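Drellero parcel desk gets a second window, and longer hours

I walked down to the Drellero building on 10th June to mail a box of plum jam to my aunt, fully expecting to stand in line until my feet hurt, and there were two windows open. Two! I've lived in Trakummont long enough to remember when there wasn't even one on rainy days.

The parcel desk has been the town's favorite thing to grumble about since last November, when the Lultetar branch shut and everybody from up the hill started bringing their packages down to us. The line went past the bakery most mornings, and if you came at lunch you might as well have brought a chair.
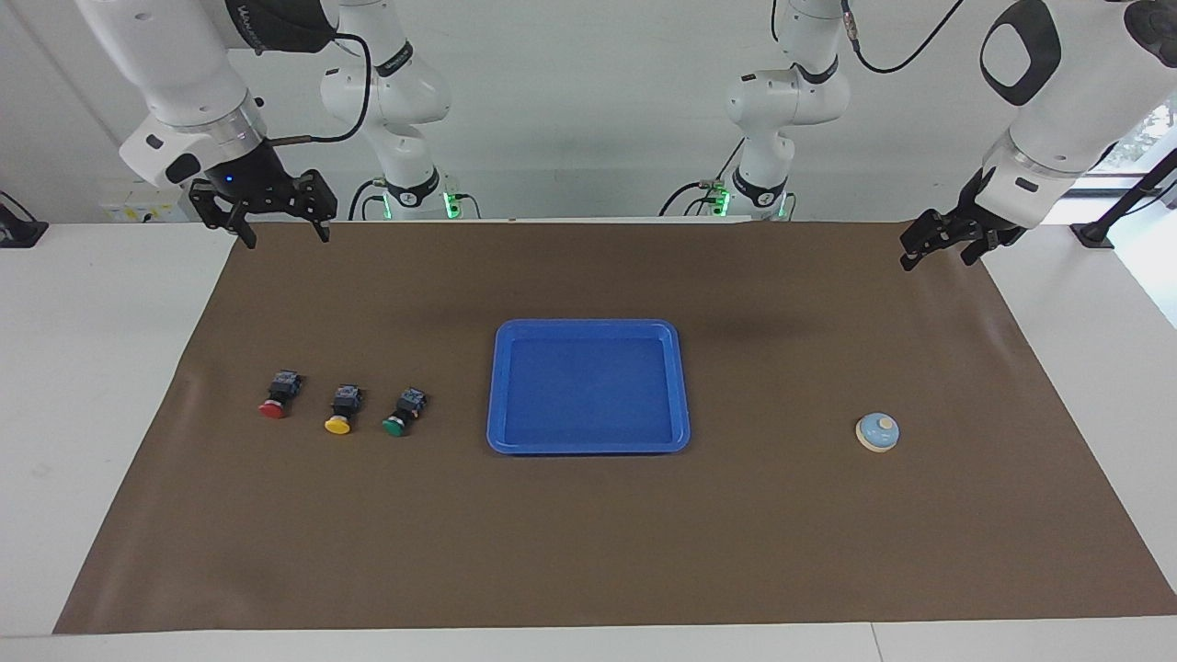 Ilgın Tuncer, who runs the desk, told me the extra window is staying for good. They handled 3,774 parcels last month, a record for such a small office, and she finally got the money for another clerk. The desk now stays open until 20 minutes past six, so people coming off the late bus from Pant can still make it (I asked why not just half past, and she said to ask the bus company).

There's a small price change too, and I know some of you will write to me about it. Anything over 20 pounds now costs a bit more to send out of the county. Letters and small packets stay the same. If you have one of the old prepaid cards in a drawer somewhere, it still works, and you can top it up at either window.
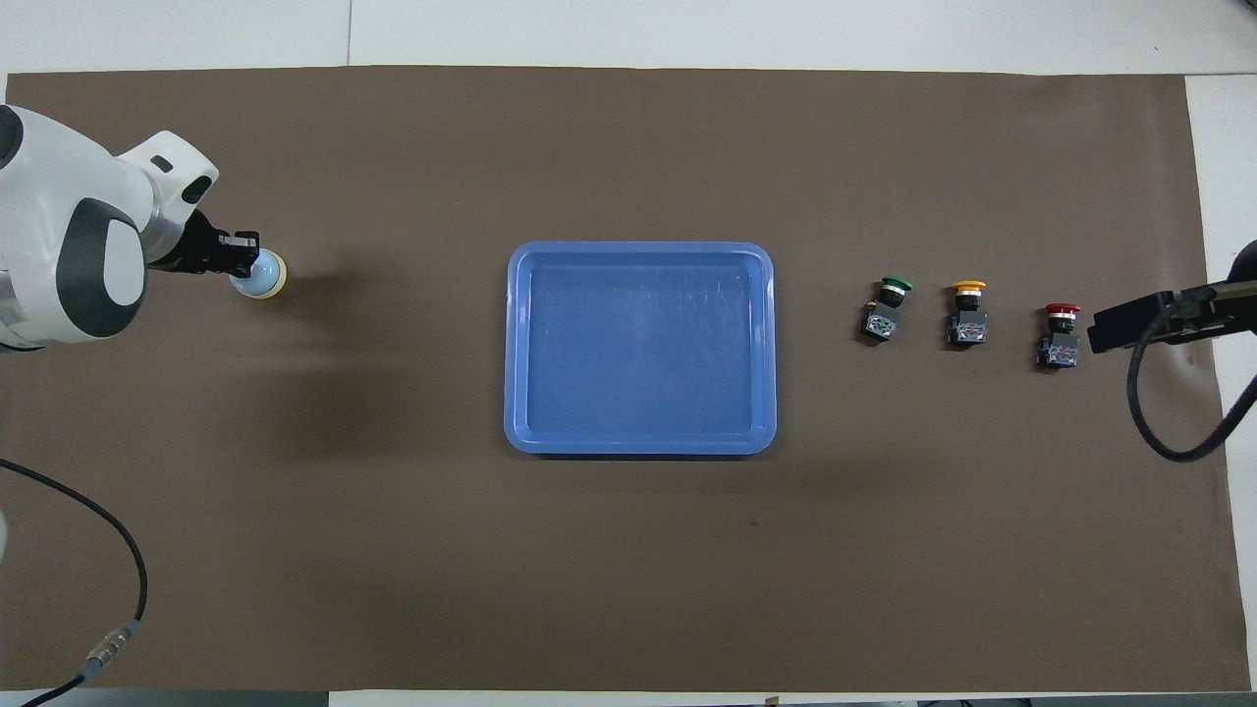 I also ran into Ekrem Sezer, who sells seeds by mail and is probably in there more than anyone. He was pleased about the hours but would like a proper ramp at the side door, where he has to haul his cart up two steps. "I've asked nicely and I've asked not so nicely," he told me. Tuncer says the ramp is on the list for this year, but she wouldn't give me a month.

A petition for the ramp is sitting on the bakery counter, by the way, and it already has 800 names on it. Mine is near the bottom of the last page, with a smear of jam next to it.

The box went out that same afternoon. Pickup for packages that missed you at home has moved to the left-hand window, so bring your slip and some ID, and have them out before you get to the front, please!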